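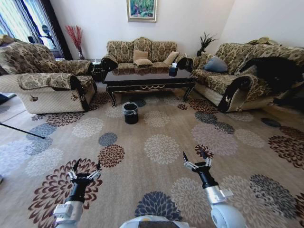
The front lounge at Tetteh House is where most of the spring money has gone, and we are very pleased to tell you how it is coming along. When we wrote to you last the furniture was still stacked in the hallway under old sheets, and visitors had to go around by the side verandah to get their cuppa. Now the big rug is down, flower medallions and all, and the sofas are grouped in a U around the black coffee table, so people face one another when they talk (a small thing, but it was the first request in our visitors' book!). We have kept the little black bin on the rug in front of the table for the time being, and a box of tissues within reach, as the room is used for family visits and both get plenty of work.

Home | Our Houses | Reports | Support Us | Contact

Your grant of $2000 was to cover cleaning and repairs to the upholstered pieces, and we have kept to it, with a little left over for castor cups and felt pads. Skumow Upholstery took the sofas away for 3 weeks and brought them back with the seams made good and the seats feeling much firmer, and they very kindly didn't charge us for the second trip when the ute turned out to be too small for everything.

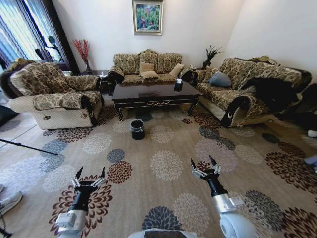
Dretier, who looked after the rug, recommended a gentle clean and a rest in the shade, and we followed their advice to the letter. The colours have come up beautifully, especially the slate blue, which some of us had always taken for grey.

The cushions caused more discussion than the rest of the room put together. We settled on plain beige ones for the long sofa, so as to let the damask have its say, and the painting in the gold frame has stayed on the wall above it.
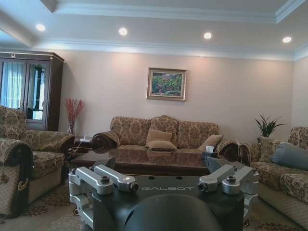 Still to come are the door hinges on the display cabinet, which Estska will see to in November, and a decent reading lamp for anyone who likes to sit with the paper after 4 in the afternoon. We also hope to settle the question of the bin, as opinion is divided between the rug and the corner. The invoices and the remaining 2 receipts will follow with our next letter, and you would be most welcome to drop in for a cup of tea before then.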